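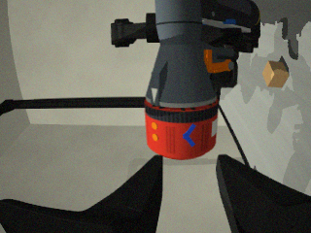

Grireck grasp study: frequently asked questions

What is the study about?
We train a grasping policy entirely in simulation and then measure how well it carries over to a real arm. The main question is whether varying the look of the simulated world helps more than varying its physics.

Do you change the objects or only the backgrounds?
Both. Colors, surfaces and lighting are redrawn at the start of each episode. Object shapes come from a fixed set and stay the same.

How many episodes did you run?
Each policy was tested on 60 real episodes, split over 18 objects. Training runs are listed separately on the downloads page.

What was the main result?
Policies trained with varied visuals failed 17 times out of 60. With varied physics alone the count was 25. Doing both gave no clear gain over visuals alone, and we don't yet know why. Ulises Leiva is looking at friction settings as one possible cause.

What counts as a failure?
A drop, a missed grasp, or contact with anything other than the target - even if the target is picked up afterward.

Does the policy use depth?
No. It gets color images and the finger positions. A depth version was tried early on at Vatberg and dropped when training became too slow.

Can I use the scenes in my own work?
Yes, for research. Please cite the paper by Dalen and Tveit. The scene files load in the current simulator release only.

Who do I contact about a bug?
Write to Ronja Dalen through the contact form. Bug reports are read on Tuesday - include your random seed and the log file.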